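Home Features Hardware Archive Subscribe

Teaching by grip

6 min read

Folding is a poor fit for written rules. Denim is stiff along the seams and slack between them, and two pairs of the same cut will not drop the same way twice. The group at Hevley stopped writing rules for it in October and began recording people instead.

Their method uses a hand-held gripper with the same fingers the robot will carry. The operator squeezes a trigger, picks up a garment and puts it where it belongs. A wide-angle camera above the fingers records the approach, the pinch and the release. The arm itself stays in the lab at Skiston.

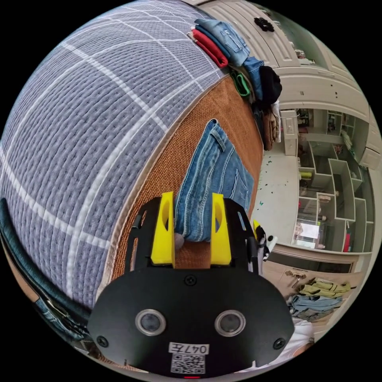

Folded jeans between the fingers of a hand-held gripper, with a stack of folded clothes at the far edge of the bed cover.

The Hevley set now holds 3,333 demonstrations, of which 614 involve denim. Each is trimmed to a single action, so a fold and the move to the stack are stored as separate clips. Clips in which the fingers leave the view are dropped before training.

The older approach, still used at Nakside, is remote control. An operator moves a pair of leader arms and a matching pair of follower arms copies them. Joint angles are logged directly, so nothing has to be estimated from video. The cost is speed – a fold done by hand in 4 seconds can take several times that through the leader arms – and the rig needs a bench, power and a clear floor.

Hand-held recording has its own weak point. A person's wrist reaches poses that a robot arm cannot, and such clips look fine until they are replayed. Goicoechea, the software package both groups use, checks each path against the arm's joint limits and flags those that fail. Hevley reviews the flagged clips in batches, with 2 reviewers per batch.

Contact: features desk | All rights reserved | Back to top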